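How to Descale a Kettle Without Buying Anything Special

Posted 12/3/18 by Catherine MacLeish

Every fall the store puts out a shelf of descaling products, and every fall I read the backs of the boxes. Most of them are citric acid in a nice packet. Some cost more than the kettle did. I have tried enough of them to doubt the whole shelf, so what follows is the way I do it at home.

What you need

White vinegar or plain citric acid powder
Water
A soft cloth
An hour when you don't want tea

Check the manual first. My old Wollum said no vinegar, and I went with citric acid for that one. If the manual only says to buy the maker's own descaler, well, I have my opinion about that.

Steps

1. Empty the kettle and let it cool.

2. Fill it halfway with equal parts vinegar and water. For citric acid, stir 50 grams into enough water to cover the scale. The label on my bag says to use more. I don't.

3. Bring it to a boil, then switch it off at the wall. Stay nearby, as vinegar can foam up.

4. Leave it for an hour. Overnight does no better in my kitchen, whatever the forums say.

5. Pour it out and wipe the inside with the cloth. Skip steel wool, which scratches.

6. Boil and dump fresh water until the smell is gone. It took me 4 rounds in October.

If there's a mesh filter in the spout, pull it out and soak it in a cup of the same mix.

Things I don't believe in

Baking soda mixed with vinegar. It fizzes, people like the fizz, and the two mostly cancel each other out.

Magnets clipped to the water pipe. Fiifi Zakaria wrote in to say his have worked for years. He also descales every month, so I'm not sure what the magnets are doing.

Cola. It does something, slowly, and then you have a sticky kettle.

How often?

When you see white flakes in the cup. Ours is hard water and that means every couple of months. With soft water you may hardly ever need to – ignore the reminder card in the box.
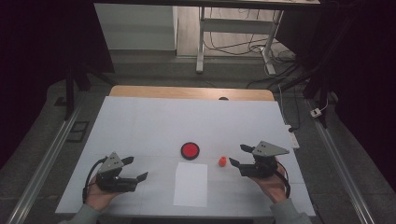
One more thing on filter jugs. They do slow the scale down, but add up the price of the cartridges before you decide that's a saving. I went back to the tap and a bottle of vinegar.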